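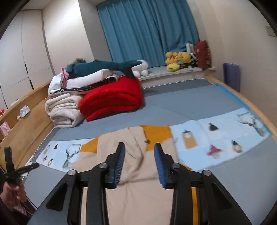
# Siltent method improves two-handed garment folding on cluttered household surfaces

**RUKUMPORT, June 22, 2024** – The Illey Laboratory has released results for Siltent, a training method for two-armed garment folding that uses demonstrations recorded with paired hand-held grippers. In a matched comparison of 1000 robot trials per condition, the Siltent policy completed 415 more folds than a baseline policy trained on the same demonstrations without the method's contact labelling step.

The work addresses a known weakness in cloth manipulation. Policies trained on a plain laboratory table tend to lose the garment outline when the surface beneath it is patterned, soft or already covered by other textiles. Beds present all of these conditions. A mattress also deforms under fingertip pressure, so the height of the cloth changes during the grasp.

## Method

Demonstrators work with one gripper in each hand, on whatever surface is normally used for folding in the home. Each gripper carries a wide-angle camera behind the fingers. Finger opening and gripper pose are logged alongside the video. Demonstrators are asked to leave bedding, toys and other belongings where they are.

Siltent processes each recording in two passes. The first locates the intervals in which finger opening stops decreasing while the hand continues to move, and labels these as candidate contacts. The second compares cloth motion on either side of the fingertips to determine how many layers have been taken up. Intervals in which the sheet or an underlying cloth moves with the garment are labelled as over-grasps. They are retained in the training set as negative samples.

"Earlier pipelines discarded those segments as operator error," said Urmila Malhotra, who led the study. "An over-grasp contains the information the policy needs in order to judge depth on a compliant surface. Removing it left the policy with no record of what a bad pinch looks like."

The policy receives images from both grippers, together with the relative pose between them. No fixed overhead camera is used in training or in deployment.

## Data and evaluation

The training set consists of 1146 demonstrations recorded in 44 homes. Garments include long- and short-sleeved tops, children's wear, trousers and light jackets. Each demonstration begins with the garment rumpled and ends when the operator releases the final fold.

Evaluation took place on a two-armed platform in a test room at Rukumport, using garments that did not appear in the training set. A trial was scored as complete if the garment was folded to the target shape, all sleeves or legs were enclosed, and no underlying textile had been displaced beyond a marked boundary. Starting configurations were matched between the two policies.

The largest gain was recorded where a printed cloth lay directly under the garment. On a bare, plain-coloured sheet the difference was small. Performance on knitted fabrics did not improve, and the authors attribute this to stretch at the fingertips being misread as a second layer.

"The result holds for woven and jersey garments in the sizes tested," said Dinesh Grewal, who designed the evaluation protocol. "We make no claim for heavy coats, and items with hoods were excluded from scoring."

## Limitations

Siltent does not plan a recovery once an over-grasp has occurred; the policy releases the cloth and attempts the same grasp again. Repeated attempts account for most of the time spent in long trials. The labelling step is also sensitive to timing offset between the two grippers, and recordings with poor synchronization must be corrected by hand before processing.

## Availability

The labelling code and the evaluation protocol are available from the laboratory on request. Recordings will be released in December, following a privacy review of the household footage. A second study, covering bed linen and towels, is being prepared by Kanchan Thakur and Dede Osei.

**Media contact:** Nisha Pal, Illey Laboratory, Rukumport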